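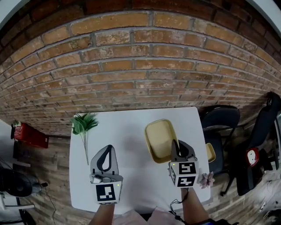
The Zodora is our biggest touring van for rent, and the one we'd take ourselves if we had two weeks and no plans! It sleeps four, drives like a large family car, and has room for the sort of things people forget they want until they're three hours from home. We like a bit of cheer on a camp table too -- an artificial green sprig, a little pink flower, a yellow tray for the snacks -- and there's a deep shelf by the side door that swallows all of that along with your maps and sunglasses. Pick it up from our yard in Cuvedthorpe, turn left out of the gate, and you're on the coast road before the kids have finished arguing over the front seat.

Sleeping

The rear bench folds flat into a full double, and it really is a full double (both of us are tall and neither of us hangs off the end). Up top, the roof lifts on gas struts and gives you a second bed with mesh windows on three sides. On a clear night you can unzip the front panel and lie there looking at the stars. Children love it up there. So do most grown-ups, once they've worked out the ladder.

Mattress toppers are included. Bedding is extra, or bring your own.

Kitchen

Two gas burners, a small sink with a pump tap, and a chest fridge that runs off the second battery. The fridge holds more than you'd think, though tall bottles need to lie down. Pots, plates, mugs and cutlery for four are in the drawers under the burners. We've added a proper bread knife after a lot of requests, and a coffee press that lives in the cupboard above the sink, wrapped in a dish towel. Please wrap it again when you've used it!

Fresh water tank: 14 gallons. Most families fill up every second or third day.

Power and heat

The second battery charges as you drive, and there's a 100 watt solar panel on the roof to help when you're parked up. With the fridge on and the lights used in the evening, we've stayed put for a couple of nights in good weather without any trouble. In October, or under heavy tree cover, plan on plugging in at a campground. The hookup cable is coiled in the left rear locker.

Heating is by a small diesel heater that warms the van quickly and is quiet enough to sleep through. It draws from the main fuel tank, so keep an eye on the gauge.

The Prastis awning

Every Zodora comes with a Prastis wind-out awning on the passenger side. It makes a lovely shady room for lunch, and with the side walls zipped on you can sit out through a fair amount of rain. Wind is a different matter. If it starts to gust, roll the awning in, and always roll it in before bed. The crank handle clips inside the back door.

Where to go

Our favorite first stop is the Gallagher campground, 311 miles of easy driving if you follow the long coast loop and some two hours if you cut straight inland. The loop is worth every mile. There are pull-offs all along it, a farm stand with very good peaches in season, and a long beach where you can park right behind the dunes. Gallagher itself has big level sites, hot showers and a creek the little ones can splash in.

If you have longer, ask us for the mountain route. It's steep in places but the Zodora takes it happily in a low gear, and the views from the pass are the best we know.

Prices and what's included

A full week is $1185, with unlimited miles, basic insurance, roadside help, a full gas bottle, camp chairs and one folding table. A second driver goes on the rental at no charge. Shorter stays are possible outside the summer months -- just ask. We hold a refundable deposit on your card until the van is back and checked over.

Drivers need to be 25 or older with a full license. Dogs are welcome if they're brushed before they come, and we have a seat cover to lend.

Pick-up and return

Pick-up is from two in the afternoon and we'll spend the best part of an hour showing you everything, from the roof catches to the water pump switch (it's by the door, low down, and everybody looks for it by the sink). Return by ten in the morning with the toilet cassette and gray water emptied and the fuel at the level you found it. You can leave your own car in our yard while you're away.

Bookings for this summer open on 15 February 2021. Send us your dates and the number of travelers, and tell us if you need child seats or a bike rack. The rack carries three bikes and fits on the rear door.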